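Nurnura Community Board > Clubs and Groups > Saturday supper club needs a few more hands

safta_b
Hi neighbors! As many of you know, the supper club for adults with learning difficulties has been going at the Prerkuvel hall for years now, and we've never had so many members (88 on the list, which makes my heart full and my feet sore!). We're short of drivers for the ride home, and the van repair came to $148 more than we'd put aside. If you can spare two evenings a month, please write to me.
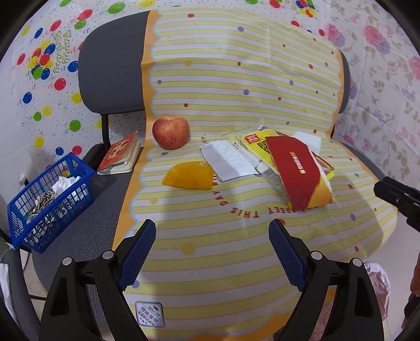
Posted by Leonidas Raptis, 4:15 pm

Safta, count me in for driving, I have the big station wagon and I like the company. I do wonder, though, if we should be asking for money again so soon after the July bake sale. People gave a lot, and some of them can't really afford to.

apostolos_g
I see it differently, Leonidas, with love. My brother has gone since the beginning and it's the one night he picks out his own shirt. I'd much rather be asked twice than find out the van was parked for good. I'll put in $98 and my wife will help in the kitchen.

Leonidas Raptis
That's generous, and I didn't mean nobody should give. I'd just like to see us try the Kalogeropoulos bakery first, they offered last year and I don't think anyone ever called them back.

safta_b
Oh dear, that was me, I had the number on a slip of paper and lost it. I'll stop in tomorrow morning. Leonidas, can you start with the north side route?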